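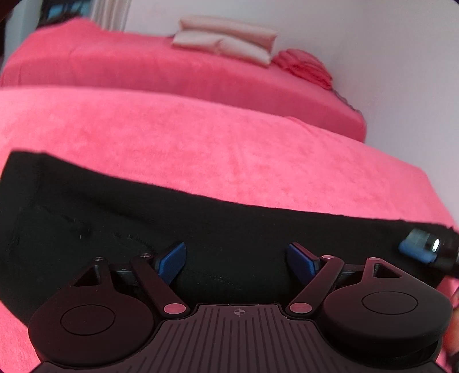

### 4.2 Dose reading and dose taking

Responses came from two towns, Motilton and Clernent, both with at least one shop selling hemp extract drops over the counter. Final sample 2,752 adults. Recruitment as in 3.1, same form, same wording. The Fusmont arm closed early (low uptake in April, see limitations) and is left out of everything below.

Main result first. Most people who bought drops did not take the amount printed on the bottle. They took less. This held in both towns and held for first-time buyers as well as regular ones. Common pattern in the free-text answers: a few drops on the first night, nothing much noticed, a few more a week later, then either a steady habit or the bottle goes in a drawer. Price comes up again and again. So does the taste - "like lawn", one respondent wrote.

Reading the label was the weak point. Strength was given on some bottles per bottle, on others per drop, on others per milliliter, and respondents mixed these up freely. A bottle marked 2,000 mg was taken by several respondents to mean 2,000 mg a dose. None reported taking it that way, but two stopped using the product over it. We did not ask to see bottles, so strength as reported here is strength as remembered. Treat with care.

Timing was less of a problem. Evening use dominates. Morning use mostly among those who gave joint pain as the reason, and those respondents were also more likley to have told a doctor. Overall, telling a doctor was uncommon. Reasons given: didn't think it counted as medicine, didn't want a lecture, appointment too short. Pharmacists did better. Where the shop and the pharmacy were on the same street the two seem to have been treated as one errand.
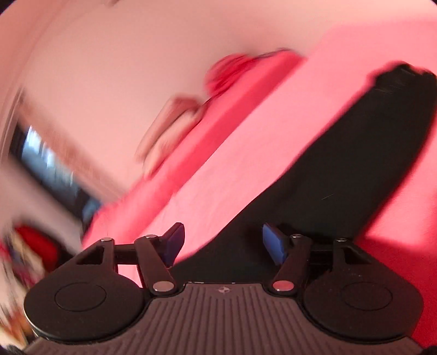
*Figure 2. Hand-held gripper, blue finger pad at left.*

Other medicines. The form listed 6 classes, blood thinners first. Overlap was higher than we expected going in, and highest in Clernent, where the sample is older. Whether respondents knew of possible interactions is a separate question and we asked it badly - the item ran two questions together and the answers cant be pulled apart. Dropped from the analysis. A corrected item is in the appendix for anyone reusing the form.

Follow-up at 18 weeks. Same questions, shorter form, phone or paper. Loss to follow-up was uneven: people who had quit the drops were harder to reach, so continued use is almost certainly overstated. Weighting per the Mikuš scheme moved the estimates a little in the expected direction. Both versions reported in the tables.

Self-reported sleep went up slightly among those still using. No comparison group, so nothing further claimed from that. Reported side effects were mostly dry mouth and feeling slow the next morning, both more frequent in respondents who had raised there dose without going back to the label. The link to dose is taken up again in 4.3, with the household cost data.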